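The Blue Cube

Part One: Tuesday, before lunch

Nusrat Abeysekara had been waiting for the planner for sixteen minutes, and the planner had been waiting for her.

She did not know this yet. On her screen the state said HOLD, in small grey letters, and under it the log was growing by one line each second. No path. No path. No path. The robot stood at the table with its arms folded in the home position, as polite as a waiter in an empty restaurant.

"Is it broken?" asked Dwayne Rosenthal from the other side. He had come from Fendimard to see a demonstration. He had a train to catch at three, and he had mentioned the train twice.

"It is thinking," said Nusrat.

It was a lie, but a small one. She had written most of the Jonoreo planner herself, in the winter, in a room above the bakery in Rammont, and she knew how long it needed to think about one cube on one table. It needed less time than a person needs to blink. If it did not answer, then something in its picture of the world was wrong.

She opened the obstacle map. The table was there, flat and correct. The cube was there too, a little swollen, because the depth filter never liked its crinkled blue skin. But on the right side of the table there was a large red shape, like a hill, and the edge of the hill came down almost to the cube. The planner would not reach in beside a hill. She had taught it not to.

She switched from the map to the head camera.

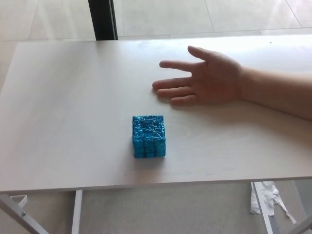

Part Two: The hill

It was an arm. Of course it was an arm. The fingers were spread on the white table and their tips stopped a short way from the cube, and the planner, which had a rule about hands, was obeying the rule.

"Mr Rosenthal," said Nusrat, "could you please take your hand from the table?"

He looked down as if somebody had put the hand there without asking him. Then he lifted it. On the map the red hill became thin, and then it was a few loose points, and then nothing. The word HOLD changed to READY.

"So it was me," he said.

"It was you. I should have looked at the camera first. I always look at the map first, it is a bad habit."

She expected him to be annoyed. He had been sent to decide if Fendimard would pay for another year, and the old man Seneviratne, who owned the laboratory and also the debts of the laboratory, had told her that morning to make everything go quickly. But Dwayne Rosenthal was bending over the log.

"How far away must I be?"

"200 millimetres from the cube, for a hand. For a cup or a box it is less."

"And if I am at 300?"

"Then it goes, but slowly."

"And it would have stood there all day?"

"Until the disk was full," said Nusrat. "I never wrote the part where it tells us why."

He put his hand back on the table, in the same place, with the fingers open. READY became HOLD. He took it away, and the word changed again. He did this four times, and the fourth time he was smiling a little, like a boy with a light switch.

"At the factory we had a machine that did not stop," he said. "This was before my time in the office." He did not say more about it, and she did not ask him. He pulled a chair to the far wall and sat down with both hands on his knees.

"Write the part where it tells us why," he said. "I can wait."

"You have a train."

"There is another one at five."

Nusrat opened the file. There were 3,601 lines in it, and she went down to the place where the planner gave up without a word, and began to type.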